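Nov 8, 2020

Okay, long one, get some tea. I've been promising for ages to write up what we've been doing to the planner on Bima, and tonight the build is slow enough that I have no excuse left. (1/10)

Quick background for the new folks: Bima fetches and puts away things on a medical cart. My part is the software between "I can see the box" and "the hand is moving," so mostly the task planner, a bit of the perception glue, and far too many config files.

When we started in March, the planner treated a drawer as a yes/no thing. Open or closed! That was the whole model. I was quite proud of how small it was, and I hope you'll be kind to me about that, because it was the source of nearly every bug I'm about to tell you about.

The trouble is that a drawer sticking out changes where the robot can stand, how far it can lean, and what its own head camera can see past the edge. So we gave the drawer a real joint value in the world model, and every grasp candidate is now checked against that value before we spend any time on a trajectory. Planning got slower by 16 milliseconds and I don't mind one bit.

Perception next. Shobha Lobo rewrote the box detector's pose step over the summer, and her big change was to stop assuming that boxes lie square to the drawer walls. They never do, bless them. One flat, one tilted in the corner, one standing up. Each gets its own full orientation now, plus a confidence score the planner can argue with.

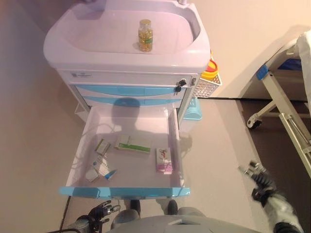

Gopinath Nadar wrote back almost at once to ask why we don't simply close the drawer in the planner's head once the hand is clear, and save ourselves the extra collision checks. Fair question! We tried it. The trouble came when the world model said "closed" and the joint estimate hadn't caught up, and then the next base move was planned straight through the drawer front. We keep the estimate as the only authority now, even when it lags.

Shadows, while I'm at it. The robot leans over, its head throws a dark patch on the back of the drawer, and the old segmentation was quite happy to call that patch an object. Our fix is very plain: we know where the head is, we know where the ceiling lights are, so we predict the patch and lower the confidence of anything found only inside it. It's 17 lines of code, and I spent longer naming the function than writing it.

Tooling, my favorite part (sorry). We have 563 recorded drawer snapshots that replay against every merge, and the replay viewer shows the planner's belief next to the camera view. Anitha Kurup added a little slider to scrub through rejected grasps, with the reason printed beside each one. I can't tell you how many evenings that has given back to me. Before that we were reading logs like tea leaves.

Still open: small packets lying right up against a wall. The fingers need room on both sides and the planner keeps proposing a nudge first, then a grasp, then giving up and proposing the nudge again. Six of the snapshots still fail this way. I have a half-written cost term that should break the loop, and Alasdair Laing has a better idea that I don't fully understand yet, so we'll probably use his. (10/10)

The build finished while I was typing, with two tests red, both mine. If you work on cluttered bins or drawers and have a trick for the packet thing, please do write, I read everything and I answer slowly.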